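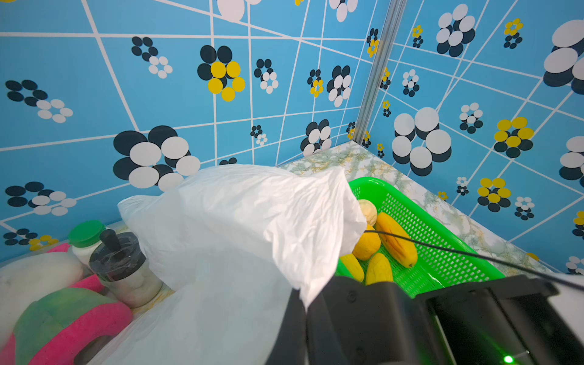

Figure 1. Counter station with the green perforated basket, fruit and white plastic bag.

1. Purpose of the work

The project looked at how produce is moved between carrier bags and open baskets on a small kitchen counter, and how the layout of the counter affects the time taken. It was carried out by Rafail Karras, Hatice Sarıgül and Jadwiga Głowacki as the practical part of the household ergonomics module. Polyxeni Petridis supervised.

Earlier student work in this module measured reach distances with the counter clear. We wanted to keep the ordinary items in place, as most people do at home, and see whether they changed the handling of the bag.

2. Station and materials

The counter has a marble-patterned top and stands in a corner between two blue wall panels. A vertical metal post covers the joint between the panels and comes down to the countertop. We used the post as the zero line for all distances, as it does not move when the station is cleaned.

The basket is a rectangular tray with small square holes. It was chosen over the solid tray used in the pilot because the bag clung to the smooth rim of that tray and dragged it along the counter. The perforated one slid less in the pilot, although its openings caught the handles of the bag on two occasions.

The fruit in Figure 1 is all yellow, in differing shapes: rounded, long and slender. Shape matters here more than weight. A long piece tends to settle across the basket and takes up room that two round pieces could share.

Household items were kept on the left of the counter. They include a white bottle with a green cap, a clear jar with a black lid and knob, and a pink and green sponge. The sponge was placed at the front, where the person working would normally reach for it.

3. Procedure

Each session began with the fruit in the bag and the basket empty. The person working opened the bag, moved the fruit across one piece at a time, and then folded the bag and put it on the shelf below. Timing started at the first touch of the bag and stopped when the bag was on the shelf. Dropped pieces were picked up and the clock was left running.

There were 3 layouts, set out in the November plan: basket on the right, basket on the left, and basket against the post. Each layout was run 14 times. The order was drawn by lot. Athina Sfakianakis kept the written log and did not take part in the handling.

4. Results

The basket on the right gave the shortest times for all right-handed participants. With the basket on the left, the jar had to be moved in 6 sessions before there was enough space, and those sessions were the slowest of the set. The layout against the post fell between the two. Total handling time over the whole series was 3,134 seconds.

Folding the bag took longer than expected. A large bag holds air after the fruit has been taken out and spreads over the counter – in several sessions it covered part of the basket and had to be pressed flat first. The log does not separate this time from the rest, so we can't give a figure for it.

5. Limits

One bag size and one basket were used. Wet fruit was not tested. The only left-handed participant missed the final session, and those results were left out of the comparison between layouts.

A later group should record folding as a separate step and try a smaller bag. The jar should also be given a fixed position, measured from the post – ours drifted towards the middle of the counter over the series.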